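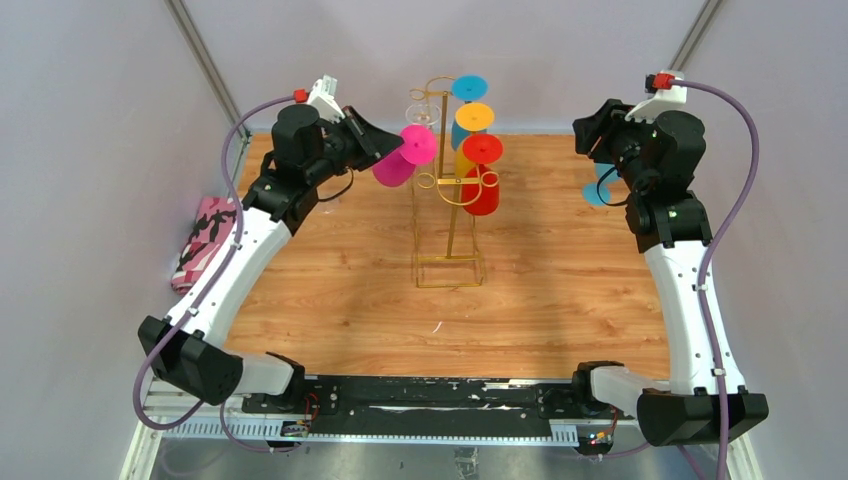 The spring supper at Skendoswood Hall is nearly upon us, and after last year's muddle with the drinks we have been giving a good deal of thought to the glassware (more than is sensible, perhaps, but it has been such fun!). We are saying goodbye to the stacks of paper cups and bringing out proper goblets, hung upside down by the foot on wire racks so that everyone can help themselves. The gold one looks so cheerful with its blue, yellow and red goblets in a row down one side, and a pink one and a clear one on the other, and we do hope you'll pick a color and stick with it all evening, as it makes refills so much easier.

We have places for 80 this time, and 50 are already spoken for, so please don't wait too long. If you are able to stay on afterward and help with the washing up, we would be very grateful. Please rinse the goblets by hand and let them dry well before they go back on the racks, and hold them by the bowl as you hang them, as the stems are easily knocked.

Contact the Skendoswood Hall newsletter | © 2017 Skendoswood Hall | Back to top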